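Umerstead Winter Lights Walk: Minutes of the Wrap-Up Meeting

2 min read

Held 31 January 2026 in the upstairs room at the Osden Street library. There were 16 of us around the table, which was a lovely turnout for such a cold evening, and the chair thanked everyone for coming out when staying home must have been very tempting.

How the walk went

The chair reported that 173 families signed in at the start of the trail, and plenty more surely wandered in by the Pomare Park gate without passing the sign-in table at all. Everyone agreed the little ones loved the lantern tunnel best (several of the grown-ups did too!), and the singing by the duck pond was much admired, even though the wind carried a good bit of it off toward the ball field.

Two strings of lights near the footbridge went out early in the evening. Drosberg Hardware has kindly offered to look them over and replace what can't be mended. A thank-you card was passed around and signed.

We then talked for quite a while about refreshments. The cocoa line was long, and families with strollers had a hard time of it on the gravel. It was suggested that we have two serving tables next winter, one at each end of the trail, and everybody liked that. Wrapped baked goods were felt to be easier to hand out than loose cookies, and people are asked to bring their own mugs if they can.
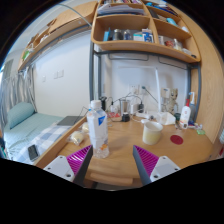 Spring egg hunt

Planning for the March egg hunt begins now. The park office has been asked for the lower meadow, with the picnic shelter as a backup if it rains. Toddlers will start 15 minutes ahead of the bigger kids, as several parents requested after last year's stampede. The flyer will go up at the library and at the Osden Street bakery once the park office replies.

Other business

A member asked whether the lost mittens from the walk could be kept at the library desk. The library has said yes, until spring. The meeting closed with warm thanks to all.

Comments

We were at the footbridge when the lights went out and my kids thought it was part of the show. Wonderful night, thank you all!

Is one of the mittens red with a white cuff? Left hand. I'll stop by the desk.

Yes please to the second cocoa table.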